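Compte rendu de la réunion du groupe de travail « Automatisation des tâches courantes »

Société coopérative Urholm — Séance du lundi 7 avril 2025
Document approuvé par la présidence de séance, diffusion interne et sociétaires

Présents : la présidence du groupe, la direction de l'exploitation, la direction des services à domicile, deux représentantes du personnel, le service juridique, une délégation du laboratoire Aker.
Excusé : le service des achats.
Secrétariat : direction de l'exploitation.

La séance est ouverte à 9 h 30. Le quorum est atteint.

1. Approbation du compte rendu précédent

Le compte rendu est approuvé sous réserve d'une correction demandée par les représentantes du personnel : au point 4, lire « pliage du linge plat » et non « pliage du linge ».

2. État des lieux : ce que les machines savent faire

La direction de l'exploitation rappelle la question posée par le conseil d'administration : une machine peut-elle, à ce jour, prendre en charge une partie des tâches de remise en rayon en magasin et d'entretien au domicile des sociétaires ?

L'essai mené au magasin Navarrete a porté sur la mise en rayon d'articles rigides, en réserve puis en surface de vente fermée au public. Sur 2706 prises tentées, la part nécessitant l'intervention d'un employé reste jugée trop élevée pour un usage sans surveillance. Les boîtes et les flacons sont correctement saisis dès lors que l'éclairage est stable. Les sachets souples, les filets et les articles dont l'étiquette se décolle posent toujours difficulté.

La direction des services à domicile indique que la situation est moins avancée encore pour les logements. Débarrasser une table dont la disposition est connue est réalisable, lentement. Ranger une cuisine que la machine n'a jamais vue ne l'est pas dans des conditions acceptables pour un sociétaire. Le pliage des draps-housses a été retiré du programme.

3. Présentation du programme Follow

La délégation d'Aker présente le programme Follow, dont l'objet est de constituer des enregistrements de gestes humains destinés à l'apprentissage des machines. Les opérateurs exécutent les tâches eux-mêmes au moyen de pinces tenues à la main. La délégation précise que l'opérateur conserve ainsi sa liberté de déplacement et qu'aucun bras robotisé n'est nécessaire à ce stade.
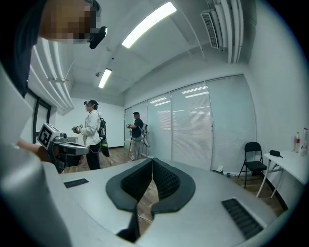
Programme Follow — opérateurs équipés, pinces en main.

Il est demandé combien d'enregistrements sont disponibles. La délégation fait état de 3620 séquences exploitables, de durée inégale, dont la majorité concerne la saisie et la dépose d'objets. Les gestes exigeant les deux mains, tels que l'ouverture d'un bocal ou la mise en place d'un sac-poubelle, sont encore peu représentés.

Les représentantes du personnel souhaitent savoir si le port de l'équipement a fait l'objet d'une évaluation ergonomique. La réponse est négative. Elles demandent qu'aucun salarié d'Urholm ne participe aux enregistrements avant la remise d'un avis de la médecine du travail. La présidence en prend acte et le service juridique confirme que cette réserve figurera dans la convention.

4. Discussion

La direction de l'exploitation estime qu'un usage limité en réserve est envisageable — hors présence du public et sur une gamme réduite de produits. La direction des services à domicile est défavorable à tout essai chez des particuliers cette année. Elle relève que le temps de préparation du logement avant passage de la machine dépasse, dans plusieurs cas, le temps de la tâche elle-même.

Le service juridique appelle l'attention du groupe sur le traitement des images. Les visages doivent être masqués avant toute transmission et la durée de conservation reste à fixer.

5. Décisions

Le groupe approuve, à l'unanimité moins une abstention, la poursuite de l'essai en réserve au magasin Navarrete, limitée à quelque 16 références d'articles rigides.
L'essai à domicile est ajourné.
Le projet de convention avec Aker sera complété des clauses relatives à l'ergonomie et aux images, puis soumis de nouveau au groupe.

6. Questions diverses

La direction de l'exploitation signale que le chariot de la réserve de Navarrete doit être remplacé indépendamment de l'essai. La dépense relève du budget du magasin.

La prochaine réunion est fixée au mois de septembre, la date restant à confirmer par le secrétariat. La séance est levée à 11 h 50.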